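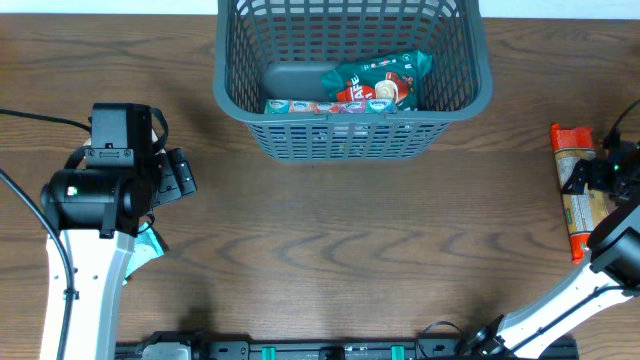
4. Handlebar Vibration and Rider Comfort in Daily Use

4.1 How the rides were collected

We come now to the part of the study that we enjoyed the most, and that gave us the most trouble: finding out what riders of small motorcycles feel in their hands after an ordinary day of commuting. A good deal of the work on handlebar vibration has been done on test benches, with the engine held at a steady speed and a dummy load on the grips, and we have learned plenty from that kind of work ourselves (Section 2). A bench doesn't stop for gas or get stuck behind a bus, though, and it certainly doesn't ride home tired in the rain.

For these reasons we asked 26 riders in and near Verkarik to use the Edmont Prakska as their everyday bike for four weeks. All of the bikes were stock apart from the small sensor clamped to the left side of the handlebar, close to the grip, and tire pressures were checked at the start of each week. We asked the riders to change nothing about their usual habits, and as far as we can tell from the logs they mostly did as we asked. One rider swapped the grips for a softer pair in the second week, and those later rides were taken out of the main comparison.

In all, the riders logged 408 trips and a total of 2189 miles. Most trips were short, and many covered the same few streets again and again, so we don't want to claim more variety than we have. The Ngui Road section, with its patched concrete and its long uphill pull, came up more than any other single stretch. It became a handy yardstick for comparing one rider with another.

At the end of each trip the rider filled in a short paper card, with one line for tingling in the fingers, one for soreness in the wrist, and one for how pleasant the ride had been overall. We chose paper cards over a phone form after a small trial in which people put off the phone form until evening and then filled in the whole day at once. The numbering of the figures carries on from Section 3.

Figure 4. Wooden tabletop with flowing grain and a darker, knot-like streak.
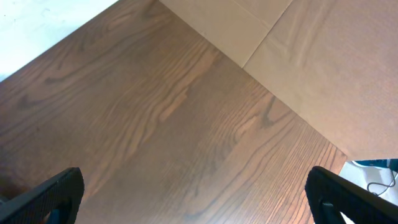

4.2 What the riders told us

The clearest pattern in the cards is that tingling went along with time spent at a steady, fairly high engine speed, much more closely than it did with rough pavement. We had expected the opposite, and so had most of the riders when we talked with them before the study began. Bumps are easy to notice and easy to complain about, but they come and go, while the fine buzz through the grips on the climb up Ngui Road stays with you the whole way to the top. Several riders wrote that they had started shifting up early there, giving away a little pull in return for a calmer handlebar.

Wrist soreness was a different story. It followed the stop-and-go trips, with all their clutch work, and the sensor readings were of very little help in predicting it. We suspect that lever reach matters a great deal here, especially for riders with smaller hands, but we didn't measure hand size and can only offer this as a guess for somebody to follow up.

We should also say a kind word for the overall comfort score, which we nearly left off the card. It was noisy and at times puzzling, and a rider could report numb fingers and still call the trip a lovely one. Even so, it reminded us that people put up with quite a lot of vibration when the rest of the ride is going well. We return to this point in Section 5, where the handlebar weights are compared.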